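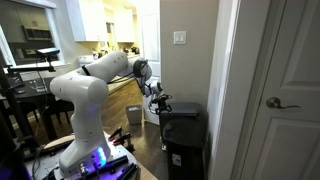
4.2 The open day at Mesholm

The second of our site visits was to the July open day at Mesholm, where the firm Deschamps showed its Famum arm as part of the Brornance project on help in the home. We went as ordinary visitors, signed in at the door and stayed for 2 hours. The leaflet promised "a robot that takes care of the rubbish". What we were able to watch was narrower than that, and we set out the gap in some detail, as it matters for the reading of the acceptance scores in Section 5.

The arm works from a fixed base. In Figure 3 the gripper hangs just above the lid of a black bin, with a light switch on the wall behind and an open door to the right. It is a homely setting, and visitors told us they liked it for that reason. But everything the arm has to deal with must be within its reach, and someone has to put it there. How the rubbish gets to the arm in a real house was left out of the talk altogether. When we asked, we were told that a moving base was "a separate work package".

Figure 4, taken during the same visit, shows the gripper above a grey step bin with a black bin standing beside it. The grey bin has a foot pedal. An arm of this kind has no foot, and a household that owns such a bin would want to know whether the lid has to be lifted some other way, or whether a person is meant to stand by and press. We put this question twice. The first answer was that the lid was not the point of the demonstration; the second was that it would be covered in the final report. 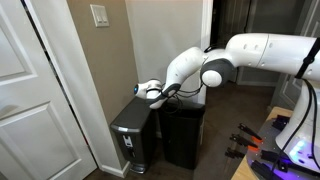 Deschamps states on its poster that the arm has made 3,198 successful placements. We have no reason to think the count is false, but it cannot be judged as it stands. The poster does not give the number of attempts, nor does it say what was counted as a success -- an item let go over the bin, or an item found inside it. We asked for the log and were offered a summary sheet covering 800 placements, again without the failures.

The visitor survey has similar problems. Forms were handed out straight after the talk by the same staff who had given it, and 30 came back. The main question asked whether the arm "would make life easier", with no mention of price, noise or the space it takes up. Warm answers to a question like that tell us little, and we have left them out of the pooled figures. The free comments are more useful -- several people asked who would empty the bin -- and these are kept in the coding described in Section 4.4.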